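Opinion
A stop is not a fix
By Garba Odukoya
September 9, 2023

In January one of our arms at Plolumo shut its gripper on a glass vase and kept squeezing. The force limit should have cut in at 50 newtons. Someone had raised it to 800 during a test and not put it back. The vase broke and a piece landed beside Babatunde Effiong's keyboard.

The arm did stop when he hit the button. The report said "stopped safely" and the job was closed the same day. I think that was wrong. The button worked, but the limit was still at 800 the next morning.

People say flower work is harmless. The stems are fake, the arms are slow, and a vase is cheap.

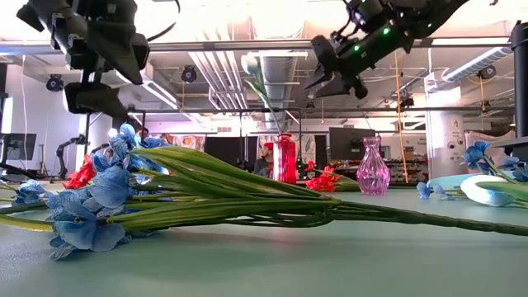
Glass is still glass, and people sit at desks in the same room. I would like every limit reset at start-up and any change signed by two people. Babatunde thinks this will cost us 60 hours a year. I can live with that. We have asked for it twice and the form is still with the safety office.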